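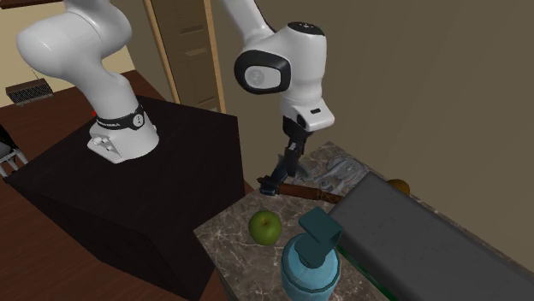

*Arm über der Steinplatte, am Computer gerendert.*

# Die Platte bleibt

Küchen werden rausgerissen, alle paar Jahre. Fronten, Geräte, Griffe — alles weg. Was oft liegen bleibt: der Stein. Zu schwer, zu teuer, zu schade.

In Natau, Montagmorgen, der Hof vom Steinbetrieb Ismail. Regen. Hinten lehnen 36 Platten an Holzböcken, die meisten aus Abbruchküchen. Granit, ein bisschen Marmor, eine Schieferplatte mit Sprung. Manche haben noch das Loch fürs Spülbecken, da wird dann drumherum geschnitten oder es kommt eben wieder ein Becken rein.

Eine gebrauchte Platte kostet hier 280 Euro, Zuschnitt extra. Neu zahlt man schnell ein vielfaches. Trotzdem: lange wollte die keiner. Flecken vom Rotwein, matte Stellen neben dem Herd, eine abgestoßene Ecke. Heute fragen die Leute genau danach.

Geschliffen wird nass. Lärm, graue Brühe, kalte Finger. Danach imprägnieren, liegen lassen, nochmal drüber. Wer es eilig hat, kriegt Ränder — steht auch so auf dem Zettel am Tor.

Das Dunkle kommt meist aus Stosdale, der Bruch dort ist seit 30 Jahren zu. Nachschub gibt es also nur noch aus alten Häusern. Der hellere Stein aus Arnotdale ist weicher, zieht Öl, wird mit der Zeit fast gelb. Mögen muss man das.

Und zuhause? Kein Essig, kein Scheuerpulver. Zitronensaft gleich wegwischen, grade bei Marmor. Ein Brett drunter beim Schneiden, dem Messer zuliebe. Nach 10 Jahren sieht man ja doch wo immer der Brotkasten stand.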